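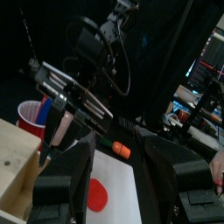
Carrot, paper, red circle. The wrist cam's view of my working day.

1/ Week 2 of sharing a bench with two arms at Tornham. My job title used to be "assembly technician." As of 8th August it's "task author," meaning I decide where the carrot goes.

2/ I put together dispenser valves for years. Arwel Bowen could do one while eating a sandwich. Now Arwel resets toys between runs and fills in a spreadsheet column called "reset quality." His is 99. He has brought this up at lunch.

3/ The target is 3000 runs before the arms get near a real valve. Management calls this the Ustau phase. We call it preschool.

4/ What's changed for me: my wrists don't hurt. I sit down more. I also spend a lot of time saying "no, the CIRCLE" to something without ears.

5/ Soo-ah Yook on the late shift asked if task authors get the assembler rate. Good question! It went up to Skiluvov, our parent company, and has yet to come down.

6/ She also asked who does valves once the arms can. Same envelope, I think.

7/ Meanwhile the old line still has to ship 120 valves a day with fewer of us on it, so guess where I am after lunch.

8/ Arwel wants it on record that he'd have put the carrot closer to the paper.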